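Diary: white stuff, all day
3 min read

2025-01-06

Back at Drurkby after the break, and straight into the soft things.
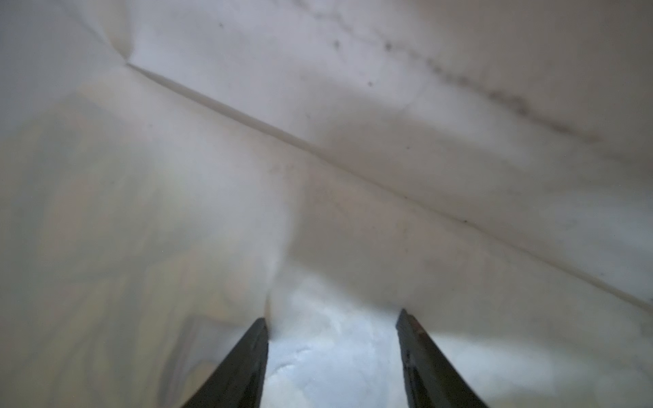
Do you have to be good with computers to show a robot how to do something? Mostly you need patience and steady wrists, and I've got one of those on a good day.

So. I'd been told I would ease in gently with the blocks, and then Noreen Hanrahan came round with the new sheet and the blocks were gone. Thin white material for the whole lot of us until further notice. Pinch, lift, carry, let go, and start over. The target for the whole batch is 2000 goes, of which 500 are mine (mine! I've done the sum on the bus twice and it doesn't get any smaller).

The thing about soft stuff is that it never sits the same way twice. With a block you get your eye in, and after ten minutes your hands just do it. With this you come down with the fingers open, you think you've got a nice fat fold between them, you squeeze, and on the wrist view it's all just white. White hills, white valleys, one long crease going across. I spent ages this morning learning to steer by the creases and the little dark specks, because there's nothing else to go on when you're that close in. Taner Kahraman says he looks at the black fingers and ignores the white stuff completely. I tried it his way and pinched the table.

We had a bit of a row before lunch about hesitating. Alun Morgan wants it smooth, no dithering, because the robot will learn the dithering along with everything else. Fair enough. But Şükran Dağdelen reckons if you fumble a pinch and then put it right you should keep that go, so it's got something to copy when it fumbles too. I'm with Şükran -- I would be, I fumble the most. They've agreed we keep the ones where we recover and bin the ones where we give up, and we tick a box to say which. Another box!

Tried both ways of working today. Guiding the arm by hand is lovely for feel, you can tell straight away when the fingers close on something, but my shoulder was complaining by half past ten. Remote control is kinder on the body and horrible for the squeeze. I kept over-gripping with the Plutex handles, and Bülent Bilgin had to turn the sensitivity down for me. Much better after that, though now everyone else thinks they feel like treacle.

Go number 1531 for the group was the last before we packed up, so Noreen wrote it on the board. I managed 4 in a row near the end without a single stop, which I was daft with pleasure about. Told Mum on the phone and she said "four what?" and I couldn't really explain it.

Must remember tomorrow -- wrist strap, the other glasses, and ask Alun whether we're swapping seats. The lamp on my side is fine but I want the chair that goes up.

Soup for tea. Bed early, I hope.

Contact | © The Sunden Diaries | Back to top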